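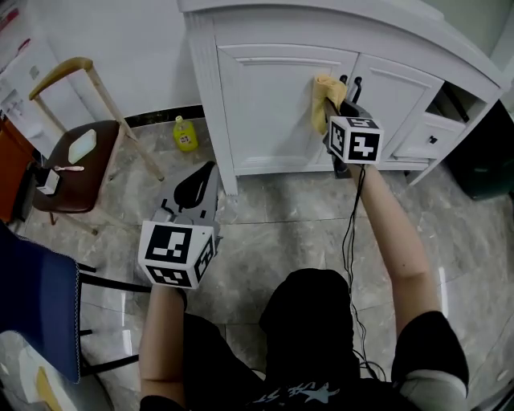 White vanity doors and how I keep them white

I put off cleaning the bathroom cabinets for ages because the benchtop gets all the attention, doesn't it? Then one morning in May I sat down on the tiles to look for an earring and saw what the doors looked like from down there. Toothpaste drips, hairspray fuzz, a grey smudge beside the handles where everybody's fingers go. Ugh!

So now I do them properly every six weeks, and it takes me 16 minutes if the phone stays in the kitchen.

Dry cloth first. Raised panels collect dust all along the bottom ledge of the moulding, and if you wet it you get a paste. Then warm water with a small squirt of dishwashing liquid, cloth wrung out hard, and go with the panel - centre, then the grooves, then the outer edge. I pull the cloth over one fingertip for the corners (an old toothbrush is good too, but go gently on painted doors).

Black handles show every water spot, so buff them dry straight away. Wipe behind them as well, that's where the colour of the door goes off first.

My friend Elsa Haugland swears by a melamine sponge. I tried one on our old Midwood cabinet and it left a dull patch I could see from the hallway, so test inside the door before you go mad with it.

Don't forget the little drawer knobs, the legs and the top of the skirting board while you're down there. A folded towel under the knees helps heaps!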